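Clistness Community Help
Home and Kitchen > Benchtops and surfaces

Dull marks on marble benchtop, reseal or rehone?

Posted November 7, 2023

wattlebird_jen

We moved into a unit in Brophy in March and it came with a marble benchtop, grey and brown with a lot of pale veining. The agent told us it was put in 12 years ago. It was polished once, and most of it still is.

Near the sink and along the stretch where we do most of the cooking there are dull patches. They don't feel rough unless you run a fingernail across them, and you only see them when the light comes in low in the afternoon. Some are rings the size of a glass. One is a long drip shape and I'm fairly sure I did that one myself with lemon juice. I have tried warm water and dish soap, a microfibre cloth, and bicarb paste left on for an hour. The bicarb did nothing to the rings and I think it left a haze of its own, but that might be me looking too hard.
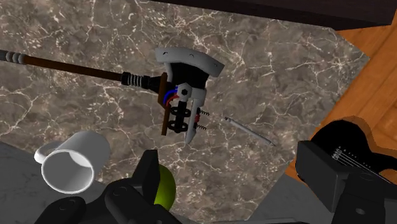 I rang two places. The first said the stone needs stripping and resealing and quoted me $400 for the lot. The second said sealer won't touch it and I need the whole top honed, but wouldn't give a price without a visit and can't come for weeks. I did the water test I read about, left a few drops on it for fifteen minutes, and they went dark near the sink but sat up in beads everywhere else.

So I have two tradies telling me different things. I'd like to know which one is right, whether I can do any of it myself, and whether vinegar spray is as bad as people say, because it's what I've used on every other kitchen I've had. We own the place so I don't need anyone's permission, but I would like to not wreck it.

Also there is one brownish stain near the kettle the size of a ten cent piece. Could be tea, could be from the previous people.

Gredell Rd

The second one is closer. What you have is two separate problems and the first place has lumped them together.

The dull rings are etching. Marble is mostly calcium carbonate and acid dissolves a very thin layer of it, so the polish goes and you get a matt spot. Lemon, wine, tomato, soft drink and vinegar all do it. Yes, vinegar spray is as bad as people say. Stop using it on the stone and keep it away from the grout too.

Sealer soaks in and slows down staining. It does nothing for an etch mark, and it doesn't stop new ones either. A freshly sealed marble top will etch from a cut lemon the same as an unsealed one. If you pay for stripping and sealing you will have a sealed benchtop with rings on it.

The water going dark near the sink does mean the sealer has worn out there. You can redo that yourself. Get a penetrating (impregnating) sealer labelled for marble. The one I bought was $95 and it has done my benchtop twice with some left in the bottle. Clean the stone, leave it overnight to dry, wipe the sealer on, wait as long as the label says, then buff off everything that is still sitting on top. People go wrong on the last step. If it dries on the surface it goes streaky and you have to wet it with more sealer to get it off.

Do the etch marks before you seal. For light ones you can buy marble polishing powder. You use it damp, on a soft white pad, in small circles, and rinse it well. Try it first somewhere you won't see, under the microwave or behind the toaster. It works on polished stone only. If yours is honed it will leave shiny spots, and then you will be back here asking about those.

For the brown stain, make a poultice. Plain bicarb mixed with hydrogen peroxide from the chemist, as thick as peanut butter, spread over the stain, covered in cling wrap with the edges taped. Leave it a day, take the wrap off and let it dry right out, then scrape it up with something plastic. You might need to do it more than once. Peroxide can lighten darker stone, so test that as well. If the stain is rust it won't shift and you'll need something else.

I wouldn't bother honing the whole top unless the marks drive you mad. A honed finish shows etching a lot less, so it is a fair choice if you cook every day, but it's a messy job and you lose the shine for good.

Day to day it only needs a pH neutral cleaner or a drop of dish soap in warm water, then dry it off. Put a board under anything sour.
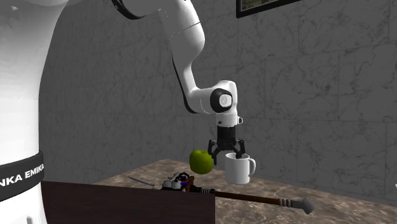
Traian Stanciu

Mostly agree with Gredell Rd, with one change. I would not start with the powder if you can feel the mark with a fingernail. Light etching you can see but can't feel. Once you can feel it, powder will make it shiny and it will still be a dip, so when the sun comes in low you will see it anyway. Those need fine diamond pads, worked through the grits with water, and I'd pay someone for that part only.

Ask for a spot repair. I did this with the stretch beside my cooktop, 102 cm long, and had them leave the rest alone. Teveck in Clistness did mine and blended it in, and I can't find the join now unless I go looking. They charged by the hour. I don't know what they ask these days.

Be careful with the masking. Polishing slurry gets everywhere and it is a pain to get out of timber floorboards once it dries. Cover the cupboard fronts as well, and take the drawers out if they're right underneath.

On the haze from the bicarb, it's likely just residue. Wipe it twice with clean water and dry it with a towel before you decide it's damage. Bicarb is slightly abrasive, so don't scrub with it.

wattlebird_jen

Thanks both. Wiped it down again and the haze is gone, so that was residue. I can feel the lemon one and two of the rings, the others I can't. Will try the powder behind the toaster on the weekend and ring Teveck about the rest. The vinegar has gone to the laundry.

mossy.b

just put a big chopping board over it, that's what we did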